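Code of practice for two-arm benchtop robots published

2 Dec 2019

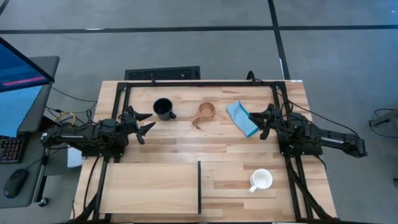
A code of practice covering benchtop cells in which two robot arms share one work surface has been published by the Tirkovville working group on small automation. The document runs to 51 pages and is aimed at laboratories, colleges and small workshops that build their own cells from bought-in parts. It sets out how arms should be mounted, how the shared area should be marked, how cables should be routed and what records should be kept. The layout it deals with first is the facing pair, with one arm on each side of a table and both grippers reaching inward over the same objects, in this case mugs, a wooden cup and a folded blue cloth. Each arm sits above its own mounting plate on black rails, and the code treats plate, rails and table as one structure for the purposes of inspection.

The group began work in March, after several members reported that existing guidance was written with large fenced installations in mind. A bench cell is often rearranged between tasks and may be used by people with no background in machine safety. The general duties on employers are unchanged. The code is voluntary and does not replace the risk assessment required before any cell is switched on.

Section 2 deals with the shared area, defined as any part of the work surface that both grippers can reach. Its limits must be recorded on a drawing kept with the cell. Where a program allows both arms into the shared area together, the controller must check the distance between them throughout the movement. A check made only at the start and end points is not accepted. If the distance falls below the declared minimum, both arms must stop. Stopping one arm and leaving the other to finish its move is listed as a fault.

Ruth Mosquera, who edited the section, said the wording on stopping had taken longer to agree than any other part of the text. "Members had different controllers and each of them did something slightly different," she said. "Some held position, some cut power to the motors and let the arm sink. We have asked for a controlled stop with the brakes applied, and for arms without brakes the drop has to be measured and written down."

Cable routing is covered in Section 3. Cables to a moving joint must have enough slack for the full range of travel and must be secured on both sides of that joint. Loops that can reach the gripper are not permitted. Cables running down from a mounting plate should follow the rail to floor level and be fixed to it. Those crossing the floor between the control desk and the table should be covered wherever a person may walk. Drorkari, which supplies rail kits, asked for an exemption for temporary cells in use for less than one working day. The request was refused, although the final text allows tape in place of a fixed cover during that period.

Section 4 concerns the items being handled. Cups, cloths and similar household goods may be used without individual assessment if they are empty and have no sharp edges. Glass and filled containers need a separate entry in the record. Soft items such as cloths are treated as a snagging risk, and the operator must confirm that both fingers of the gripper are clear before the arm is moved by hand.

Labelling requirements are short. Each arm must carry an identifier that can be read from the operator's position, and the same identifier must appear on the control screen. The table must carry its own label with the date of the last inspection. Clamps attached to the table or rails are to be listed, and their position checked whenever the cell is moved.

The draft was tried at two sites. Agudelo, a contract testing firm, ran a pair of arms under the proposed rules for 7 weeks and logged 3669 handling cycles. Prostodent, a maker of dental trays, applied the inspection schedule to its existing cells. Both reported that the daily check could be finished before the controller had completed its own start-up routine. Agudelo's comments led to one change of substance. The interval for retightening the mounting plate fasteners, first set at one month, is now given in cycles, with a limit of 4000.

Aníbal Sotelo, technical manager at Agudelo, said a calendar interval made little sense for equipment that might stand idle and then run all day. "The fasteners loosen with movement," he said. "We found the plate on one side needed attention sooner than the other, and that was the side doing most of the lifting." The code therefore requires a separate count for each arm.

Annex A contains a blank inspection sheet and Annex B a model drawing of the shared area. A third annex on camera mounting was withdrawn from this edition, as members could not agree on whether a camera fixed to the cell frame should be counted as part of the safety system. It will be considered again at the first revision.

Comments on the published text should quote the section and paragraph number and be sent to the working group in writing. Owners of existing cells are advised to complete the drawing and the cable check first.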